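打印本页 | 用电子邮件发送

我们使用Cookie来改善您的阅读体验。继续浏览即表示您同意。[接受] [设置]

“我的句子先生气，然后才好笑”

罗马娜·科拉日（Romana Kolář）写单句已经很多年。她的博客叫Clidisska，上面没有文章，只有一句一句的话，一行写完就空一行，然后是完全没有关系的另一句。读者有时候留言问她，这一句和上一句之间是什么意思。她一般不回答。

我们约在她家附近的一间茶室见面。她先到了，点了两杯同样的茶，一杯给我。她说她不喜欢等别人看菜单，因为在这段时间里她会开始读菜单，读了菜单就会开始改菜单。

“比如这里写‘本店自制柠檬蛋糕’，”她说，“我马上就想，那么别的店的柠檬蛋糕是谁自制的？这个不好笑，我知道。可是我的脑子一整天就是这样工作的。十句里面九句是这种东西。”

我问她第十句是什么样子。她想了一会儿，从包里拿出一个小本子，念给我听：“我的电梯只到四楼，可是我的邻居都说我很有高度。”她念完看着我。我笑了，但是笑得有一点慢。她用铅笔在这句旁边画了一条短线。

“慢了，”她说，“慢了就要改。”

Clidisska开始的时候并不是给人看的。那时她在一家名叫Geronent的公司做客户信件的工作，每天要写很多礼貌的信。信里不能有一个多余的字，也不能有一个有趣的字。她在信的草稿下面写自己的句子，发信以前再删掉。有一次她忘记删，一位客户收到的信最后一行是：“如果鱼也有星期一，它们会不会假装没听见水声？”

“客户回信了，”她说，“他只写了一句：‘我的金鱼每天都是星期一。’我把这封信保存了很久。我的主管也保存了，不过是为了别的目的。”

那位主管是雅尔米拉·久里察（Jarmila Ďurica）。她们现在是朋友，久里察还是博客的第一个读者。我后来给久里察打了电话，她对这件事的记忆稍微不同。“她说只忘记了一次，”久里察说，“我记得是2次。第二次的那句更差，所以她不提。”

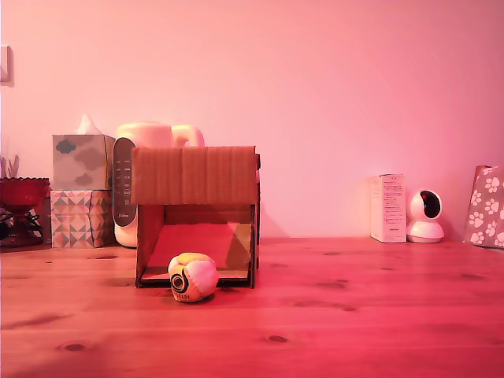

采访、撰文：陈氏嘉（Trinh Giáp）　　8/22/21

离开公司以后，科拉日每天早上写，写到茶凉为止。她没有给自己规定数量，只规定不可以回头看昨天的句子。到了十二月，她会把一整年的本子都拿出来，从头到尾读一遍，读的时候手里拿红铅笔。去年她读到的句子有3130个，最后留下400个。

我觉得这个比例很残忍。她觉得太宽容。

“四百句里面，我真正喜欢的可能是41句，”她说，“其他的是因为我舍不得。舍不得的句子有一种味道，像冰箱里的半个洋葱。你知道应该扔，可是你每天打开门跟它打招呼。”

我请她讲一讲，一个句子是怎么出来的。她摇头，说这个问题她回答不好，每次回答都不一样。然后她还是回答了。

“我的句子先生气，然后才好笑。我在排队，前面的人把所有的硬币都倒在柜台上，我就生气。我在心里说一句很难听的话。走到家的时候，这句话已经累了，它坐下来，脱了鞋，这时候我再看它，有时候它就变好笑了。有时候没有，它只是一句脱了鞋的难听话。”

她不喜欢别人说她的东西是“随便乱写”。她承认句子和句子之间没有关系，但是顺序是有的。短的后面不放短的。讲动物的句子不可以连着出现，讲牙医的句子一年只可以有一次。帽子、头发、体重这一类的玩笑，她现在写得少了，原因是她自己听了太多。

“我小时候耳朵很大，”她说，“现在也大，只是头发知道该怎么做了。以前同学问我，刮风的时候会不会转弯。我回家哭，后来我想，这个句子其实结构很好。我恨说这句话的人，可是我不能恨这个句子。”

博客上偶尔也有别人写的东西。布拉热娜·马拉（Blažena Malý）每隔几个星期寄来一句，都写在明信片的背面，字非常小。科拉日选其中的一部分，署上她的名字发表。两个人意见不合的时候不少，最长的一次争论是关于一个逗号。马拉写的是：“我不胖，我的影子很热情。”科拉日认为中间应该用句号，让读者停一下，以为已经结束了。

“她说句号太骄傲，”科拉日说，“我说逗号太着急。最后我们两个版本都发了，隔了一个月。没有一个读者发现。这让我们两个都很伤心，至少在这一点上我们意见一致。”

关于出书，她谈得比较小心。出版社Gadodora同她谈过一本小册子，编辑是娜塔利亚·德沃拉切克（Natália Dvořáček）。编辑希望分章，比如“家庭”一章，“动物”一章，“天气”一章。科拉日不愿意。她打了一个比方：如果把一袋混合的糖果按颜色分开，人就只吃红色的了，剩下绿色的看着你。

“娜塔利亚是很有耐心的人，”她说，“她问我，那么读者怎么找到他想再读一次的句子？我说，他找不到，他只好从头读，这对他也没有坏处。她把这个写下来了，我不知道她写在哪一栏。”

现在的方案是不分章，但是每隔大约40页有一张空白页，给读者写自己的句子。科拉日对空白页很满意，她说那会是全书里唯一不需要修改的部分。书名还没有定。她喜欢的名字叫《乌奇达》，就是Uchida，这是她给家里那台旧打字机起的名字，跟书的内容没有任何联系。出版社还在考虑。

我问她有没有不敢写的句子。她喝完了自己的茶，看了看我的那杯，我的还是满的。

“有，关于我母亲的，”她说。“我母亲每天看博客。她从来不说好不好笑，她只打电话告诉我哪里有错字。有一天我写：‘我像我母亲，只是声音小一点。’她打来电话，声音很大，说没有错字。”

我们付钱的时候，科拉日又看了一眼菜单。她问服务的人能不能借一支笔，对方说不能，语气很客气，好像以前已经借过她一次。

在门口她告诉我，关于电梯的那句她决定改了，四楼改成三楼，因为“三”说起来比较快。我在回家的车上试了几遍，觉得还是四楼好，就给她写了信。她的回信第二天到了，里面只有两个字：“五楼。”

打印本页 | 用电子邮件发送

每个月收到一次新的访谈：请在此输入您的电子邮箱，订阅我们的通讯。您可以随时取消订阅。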